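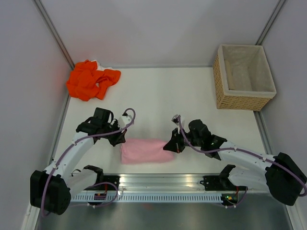 According to Onni Pelkonen, a T-shirt is the hardest thing in the wash to fold well, and people only think it is easy because they fold so many of them. Several of the diary keepers in the Julley households made the same point in other words. One wrote that she could do sheets in her sleep but still had to start over on T-shirts. Another wrote that towels "fold themselves" and that he left the shirts for last.

4. The folded, the half-folded and the pile

4.1 Three states of a garment

Section 3 dealt with the route that clothes take from the dryer or the line to the room where they are put away. In this section we look at what happens at the surface where folding is done. In most of the 13 households this was a bed or a kitchen table. One household used the top of a chest freezer, and one used a board laid across the bathtub.

We sort garments on the surface into three states. A garment is in the pile if it lies as it fell, with no part of it laid out on purpose. It is open if it has been spread so that its outline can be read, even when the cloth is still wrinkled. It is closed if it has been brought to a compact shape that can be lifted and set down without coming apart. We considered a fourth state, for garments in the middle of a fold, but the two coders could not agree on where it began and we dropped it. Garments in the middle of a fold are coded as open until the last fold is laid.

The open state takes up the most room. A shirt that is open may need as much of the table as five or six closed ones, and it has to be reached from at least one side without leaning over the pile. For this reason the pile tends to move outward as the work goes on. People push it to the far edge, or into a corner if the surface has one, and then draw from it one piece at a time. In the diaries this is rarely mentioned. It came up mostly in the Neta interviews, when we asked people to tell us where things were on the table before we asked what they did with them.

Pieces at the bottom of the pile are easily lost from view. A sock or an undershirt may be covered by a larger garment for most of a session. In the interviews people said that they found these pieces late, and that they often folded them less carefully than the rest or did not fold them at all.
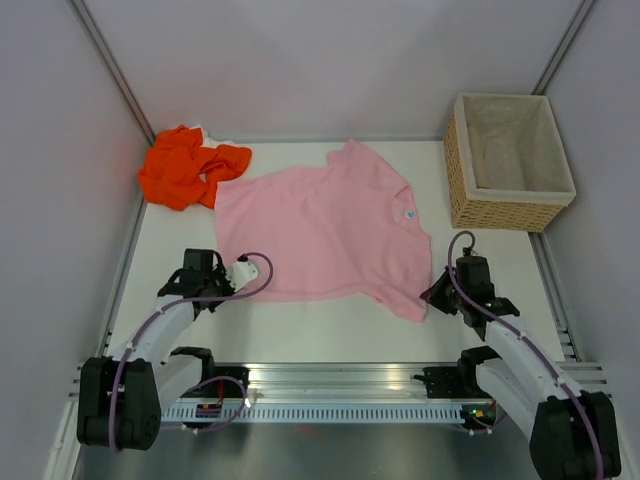
The pile also sets the order of work. We had expected people to sort first and fold second, as the advice books tell them to, but sorting as a separate step was uncommon. The usual practice was to take whatever lay on top, fold it, and set it down with others of its kind. Sorting was done by where the finished piece was placed. In larger households, where closed garments had to be kept apart by owner as well as by kind, the surface filled up quickly and the stacks moved to chairs, to the floor or to the stairs.

4.2 Laying out

Laying out is the step between the pile and the first fold. It is the step that people describe least and, going by the interviews, the one on which the result depends most. A shirt that goes down crooked stays crooked. When asked how they knew that a shirt was ready to be folded, most people talked about the shoulders. They wanted the shoulder seams level and the collar in the middle. The hem was allowed to be uneven, and many said they fixed it on the last fold or tucked it under.

Direction matters too, though people do not agree on which one is right. Some lay a shirt with the collar away from them, some with the collar toward them, and a smaller group lay it sideways, with the collar to the left or to the right. The sideways group gave a practical reason. With the shirt lying across the body, each hand has its own end of the garment, and the first fold can be made by bringing the far edge toward the near one. Those who lay the collar away from them start with the sleeves.

Soft jersey is a problem in all of these methods. It stretches when it is pulled and creeps back when it is let go. Smoothing one part pushes a wrinkle into another. Diary keepers wrote about "chasing" a wrinkle to the edge of the shirt. A few said that they no longer bothered, on the grounds that a T-shirt is wrinkled again once it has been in a drawer, and their shirts went from open to closed with the wrinkles folded in.

4.3 Grip and crease

Where a garment is held decides where it will crease. Cloth taken up at a single point falls away from that point in folds that run together, and the tighter the hold, the sharper they are. Cloth taken up at two points makes a sheet between them. The sheet can be laid down flat if the two points are level and the cloth is not gathered at either one. If it is gathered, the pleats made by the hold go down with the sheet and have to be opened again on the table.

This is familiar to anyone who folds laundry, but it is seldom seen up close. At the point where it is held, jersey doubles back on itself several times within a small space. It also looks darker there. 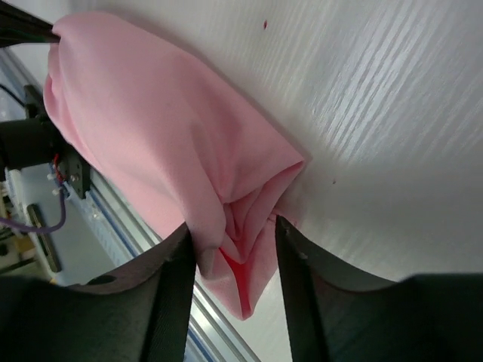
Figure 1. Pink cloth held at two points. The folds are shallow along the upper edge and deepen where the cloth is pinched together, and a narrow flap hangs below.

The folds in Figure 1 are of two kinds, and it is useful to keep them apart. Those in the broad part of the cloth are drape folds. They come from the weight of the fabric and change as soon as the cloth is moved. Those at the lower pinch are hold folds. They are narrow and close together and they run toward the point of grip. In the interviews people did not use separate words for the two, but they treated them differently. Drape folds were shaken out. Hold folds were pressed out with the flat of the hand, or pulled open between finger and thumb, usually after the garment had been laid down.

Taking hold of a shirt by a seam makes fewer hold folds than taking it by the body, because the seam is stiffer than the cloth around it. People who folded quickly tended to reach for the shoulder seam or the side of the collar. This habit seems to be learned by doing and is not often taught. Only two of the people we spoke with could remember being shown where to hold a shirt. Both had been shown at work, one in a hotel and the other in a clothing store in Jindurlow.

4.4 The basket and the far corner

The laundry basket has two jobs, and they do not sit well together. It brings the unfolded clothes to the surface, and it carries the folded ones away. In between it has to be emptied. People who tip everything out at the start have a free basket and a crowded table, and people who draw straight from the basket have a clear table and nowhere to put what they have finished. The choice shapes the whole session. With the basket tipped out, the corners of the surface become storage. A white work surface with the clothes already out gives the plain version of the layout: the orange cloth is heaped in the back left corner with a patch of white showing from under it, the lined wicker basket stands in the back right, and the pink garment has the middle to itself. The pink garment is open in our sense of the word, although a band along its lower edge is doubled over and there is a raised fold toward its upper middle. Under our rules the patch of white is coded as part of the pile, as we do not code a second piece until more than an edge of it can be seen.

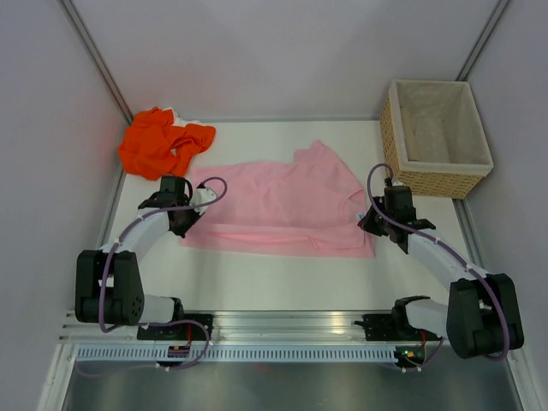 Liners deserve a short note. Diary keepers with woven baskets mentioned snags, above all on knitwear, and gave this as the reason for using a cloth liner. A liner folded over the rim also makes a soft edge on which a finished stack can rest for a moment while the other hand makes room. Against this, liners slip. In the Yeon household the liner came out with the clothes so often that it was entered in the diary as an item of laundry, and on one evening in October it was folded and put away with the pillowcases.

Baskets with straight sides were preferred for carrying closed garments. A stack set into a round basket leans toward the middle and opens at the edges, and people who owned only round baskets tended to carry their stacks in their arms and make more trips.

4.5 What counts as finished

No household used a single standard. Towels were expected to match each other, because they are stacked where visitors may see them. T-shirts for daily wear had only to fit the drawer. Shirts for work were held to a higher standard by the people who wore them than by the people who folded them, and where these were different people the diaries record some friction. Refolding was mentioned in 10 of the 13 households. In most entries it was done later and without comment, with the shirt taken out of the stack and folded again by its wearer.

The pile was not always used up. Sessions ended when time ran out, when the table was needed for a meal, or when only odd pieces were left. These last pieces went back into the basket and came out again with the next load, so that a few garments in each household were carried to the table many times before they reached a drawer. We return to these garments in Section 5.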